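Main gantée et préhension au sol : galerie du projet Clirwood

Temps de lecture : 4 min

Imprimer | Envoyer par e-mail

Page mise à jour le dimanche 15 septembre 2024

Clirwood étudie l'apprentissage par imitation de la préhension à doigts multiples, à partir d'images prises au poignet et des positions articulaires de la main. La question traitée sur cette page est limitée : quelle part de l'erreur d'une politique apprise vient du masquage des doigts dans l'image, et quelle part vient de la politique elle-même ? Le corpus comprend 2808 démonstrations téléopérées, enregistrées dans les locaux de Skirkberg, toutes à hauteur de sol. Les objets sont posés sans gabarit. L'opérateur choisit librement l'approche, à condition que le pouce reste en opposition au moment de la fermeture.

Chaque démonstration est découpée en quatre phases : approche, préformation de la main, fermeture, levée. Le découpage est automatique, d'après la vitesse du poignet et le courant des moteurs, puis relu par un annotateur. Les séquences dont la phase de préformation dure moins de 18 images sont exclues de l'apprentissage, mais conservées dans l'archive avec un code de rejet. Waltraud Diekmann a rédigé le protocole d'annotation et tranché les cas litigieux, pour l'essentiel des frontières entre préformation et fermeture lorsque l'opérateur reprend sa prise.

La politique de référence, Prirora, reçoit l'image du poignet et le vecteur des positions articulaires. Elle prédit une séquence courte de consignes, réévaluée à chaque pas. La variante Huamán utilise la même architecture, à une différence près : pendant l'apprentissage, une partie de l'image est masquée aléatoirement dans la zone où se trouvent habituellement les doigts. Le taux de masquage maximal a été fixé à 70 % après une recherche sur un sous-ensemble de validation. Les deux politiques sont entraînées sur les mêmes partitions, avec les mêmes graines.

L'évaluation porte sur 1000 essais par politique, répartis entre objets rigides et objets déformables. Un essai est compté comme réussi si l'objet quitte le sol et reste tenu jusqu'à la fin de la levée. Les reprises autonomes sont admises dans la limite du temps imparti. L'écart entre les deux variantes est faible sur les objets rigides. Il devient net sur les objets déformables, où Prirora ferme souvent trop tôt lorsque l'extrémité d'un doigt n'est plus visible. L'effet disparaît si l'on retire les positions articulaires de l'entrée, ce qui laisse penser que Huamán apprend surtout à se reporter sur la proprioception.

Deux réserves. Le sol est le même dans toutes les séquences, et rien ne permet de dire comment les politiques se comporteraient sur un revêtement uni ou sur un tapis. L'éclairage n'a pas été contrôlé entre les sessions de juillet et les suivantes ; les reflets ont été laissés tels quels, sans normalisation.

Vue du poignet, doigts au-dessus du sol

La perception des extrémités digitales reste le point faible des politiques fondées sur une seule vue embarquée. Nous appelons occultation propre tout masquage d'un doigt par la main ou par son habillage, et nous la notons doigt par doigt, sur une échelle à trois niveaux : visible, partielle, totale. Le doigt situé à droite de la rangée est noté « partielle » dans la vue ci-dessous : un pli du tissu sombre le recouvre presque entièrement et seul son bout arrondi dépasse. Les trois autres sont « visibles », segment métallique compris. Le pouce l'est aussi, mais son segment argenté est flou, et l'annotation de sa pointe reçoit un indice de confiance réduit. Le flou touche également les veines du sol et la masse gris-beige en bas à gauche, laissée sans étiquette de classe faute de contour exploitable.
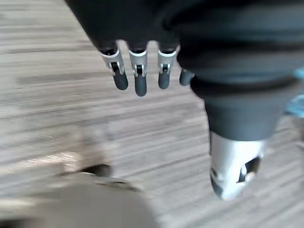 Contact : équipe Clirwood, Skirkberg | © 2024 Clirwood, tous droits réservés | Haut de page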